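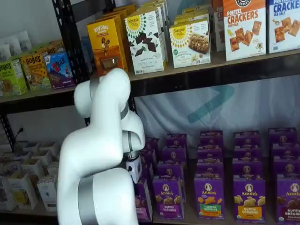 Landlord selling up mid-lease - do I have to let people through every weekend?

Posted in Renting & Real Estate by Jamila Ekanayake

Hi all, hoping someone who's been through this can set me straight. I've been renting a two-bedder in Skavora for nearly three years and I love it. North-facing balcony, five minutes' walk to the train, and a bakery downstairs that I'm slowly going broke in. My lease runs until November.

Last week I got an email from the agency (Besnard, they took over the rent roll from the old mob) saying the owner has decided to sell and there'll be open homes "on a regular basis until sold". No dates, just a note that the first one was coming up and could I please have the place presentable. Then the agent rang while I was at work and said he'd like two opens a week plus private inspections by appointment, and that a photographer would be coming through as well.

I don't want to be difficult. The owner's been lovely and never put the rent up by anything silly. But I work from home three mornings a week and I've got a cat who bolts the second the front door opens. I also really don't want my bedroom and all my stuff up on a listing site for my ex to have a squiz at.

So my questions, I suppose: can they do that many inspections? Can I say no to the photos? And when it sells, am I out, or does the lease go with the flat? Someone at work told me the new owner can give me a month and that's that, which has had me awake at night.

Also is it cheeky to ask for money off the rent? I pay a bit under 3,000 a month so even a small discount would help if I end up having to move.

Thanks in advance!

3 replies

Mahfuz Jayawardena wrote:

They can do whatever they like, it's their flat. I'd start looking now before everyone else does. Rentals in Skavora go in a day.

Bheki Modise wrote:

Don't start packing yet! I managed rentals for a good while before I got sick of the phone, and with respect to Mahfuz, it's their flat but it's your home until the lease is up.

The big one first. If you're on a fixed term, the buyer generally takes the place with you in it, on the same rent and the same terms, and you just start paying somebody else. Your workmate is probably thinking of a periodic lease, the month-to-month sort, where a sale can be grounds for notice. Dig out your lease and look for any special condition about a sale, usually tacked on at the back in small type. If there's nothing there you're in a good spot till November. A buyer who wants to live in it themselves might offer you something to leave early, and you can take it or not as you please.

Inspections - the rules are different in every state, so ring your local tenants' advice line, they're free and they're good. Pretty much everywhere the agent has to give you proper written notice and there's some idea of what's reasonable. "On a regular basis until sold" isn't notice of anything. Write back (email, not phone, so there's a record) and tell them what suits. I'd offer one open a week at a fixed time and one evening slot for private inspections, say 5 to 6 pm. Most agents will grab that with both hands, a cooperative tenant is worth a lot to them in a campaign.

Photos, ask them to reuse the ones from when the place was last advertised. If they insist on new ones, you can ask for your belongings to be kept out of shot and to see the pictures before they go up. In some states they need your written consent if your things are identifiable.

And no, it isn't cheeky. When I was doing it we'd often knock a bit off for the length of the campaign. Name a figure. I had a tenant ask for 800 all up once and the owner said yes the same afternoon.

Put the cat in the bathroom with a sign on the door.

Marit Rønning wrote:

Agree with Bheki. Ours sold last year halfway through the lease and the only thing that changed was the bank details - but do ring the OLD agent to check before you pay rent into any new account, there are scams about. And make sure your bond gets transferred across properly, ours was left in limbo for weeks.

Also lock away your passport, jewellery and any medication on open days. The agent is meant to take names at the door but ours was usually out on the footpath on his mobile.

Jamila Ekanayake wrote:

Thank you both, I feel so much better. Found the lease, fixed term, no special conditions at all! Emailed Besnard with the one open a week idea and they've said yes to that and they're "taking the rent request to the owner". Still arguing about the photos.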